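Landavstead House - Laundry and Bedroom Support
Progress report to the Skovness Fund
Aug 12, 2025

This report covers the period since our last update and deals mainly with the clothing and bedding part of the grant. The kitchen part is reported separately, as agreed.

Where we are

The grant paid for two things: new storage in the bedrooms and support time to help residents set up a laundry routine they can keep going on their own. The storage is in place in all the bedrooms on the upper floor. The ground floor is still waiting on a second delivery from Ouazzani, who supplied the drawer units. The first delivery came with the wrong runners and had to go back, which put us behind by most of July.

We ordered 40 drawer dividers and have fitted those that go with the upper floor units. The rest are in the linen closet until the other drawers arrive.

Folding and putting away

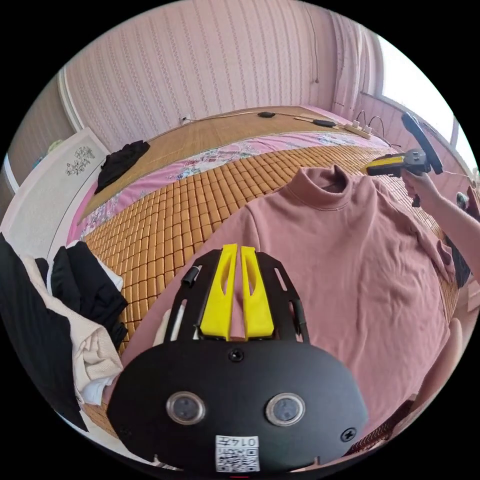 Tops with long sleeves have taken up more of the support time than any other kind of clothing. T-shirts and pants were easy to agree on, but sweatshirts were being rolled, hung or stuffed in depending on who was doing it, and the drawers would not close. We now use one method in every bedroom. The garment goes flat on the bed first, the way the pink sweatshirt is laid out on the woven mat, with the collar at one end and a few soft creases still in the body. The sleeves are then brought in across the body, one at a time, and the hem is folded up toward the neck. A thick fleece gets one fold at the hem and a thin one gets two. Residents asked to fold on the bed and not at the table downstairs, and we have gone along with that. It saves carrying piles up the stairs.

The bed has to be made and clear before folding starts. Where a resident uses a summer mat we leave it on, as it gives a firmer surface than a quilt. Mats are wiped down when the bedding is changed and aired by the window if the weather allows. 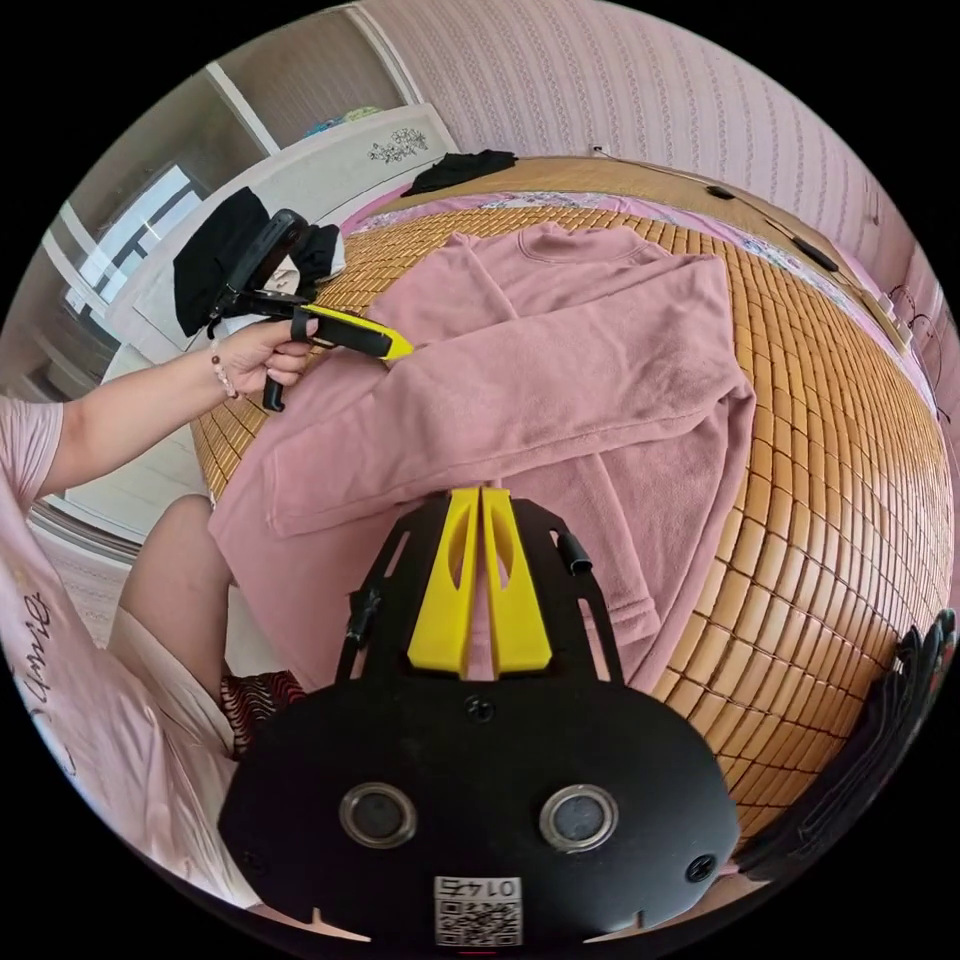 Once folded, sweatshirts are stood on edge in the second drawer so that each one can be seen from above. Heavy winter ones go in the bottom drawer or under the bed. We had planned to label the drawer fronts, but several residents did not want labels in their own rooms, so the labels are on the inside edge and only where somebody asked for them.

The folding guide is written and is being checked by the Rutano team, who will also do the large-print version. We expect to send you a copy with the next report.

Spending

Support time is on budget. Storage is slightly under, because the return was credited in full and the replacement runners were supplied at no charge. We would like to move the difference to bedding, mainly spare pillowcases and mattress covers, and ask for your approval to do so.

Still to do

Fit the ground floor drawers and the remaining dividers.
Go through winter clothing with residents before the weather turns.
Replace the drying rack on the upper landing - one leg is bent and it is not safe fully loaded.
Agree on laundry days with the two residents who share the end room.

The delivery date for the ground floor units is not yet confirmed. We will write as soon as Ouazzani gives us one.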